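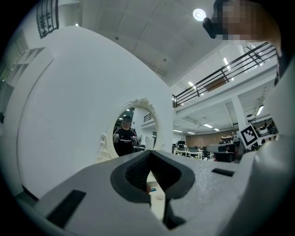 # Leave the old mirror where it is

Every office refit I have been through starts with a list of things to get rid of, and the mirror is always on it. Ours is oval, in a white carved surround with scrolls along the top. When the plans for our floor went round in February, it was marked for removal, along with the curled black ironwork high on the wall. I think both should stay.

The argument against them is that they don't match. The rest of the place is plain: white square cubbies, black railings along the mezzanine, strip lights under it, a brick wall at the far end. A carved mirror belongs in a hallway or a bedroom, according to Kilian Moser, who drew up the plans. He would put in a flat one from Tisen with no surround at all.

I have nothing against plain furniture. The cubbies are the most useful thing we own, and I would buy the same again. But a large open room is hard to live in if every part of it looks like every other part. People need something to steer by. At my last job, at Kollano, we had 50 desks in identical rows, and visitors were still getting lost after I had worked there for years. Here we tell people to turn at the mirror and they find us.

There is also the money. The quote for taking down the mirror and the ironwork, filling the wall and painting it came to 2465 euros. The replacement mirror is another 501. That would pay for decent chairs upstairs, which we have been asking for and which would be used all day.

Miyuki Sekiguchi made a fair point when we talked it over. Carving collects dust, and the scrolls are awkward to clean. She is right. A soft paintbrush does it in nine minutes, and I am willing to put my name down for the job.

I would say the same about the bare branch up by the railing. It is a bit odd and it does no work. Some people like it and some walk past it. Taking it away would gain us a small piece of floor that we have no plans for.

Spend the money on the chairs, and look at the lights under the mezzanine after that. The mirror can wait for the next refit.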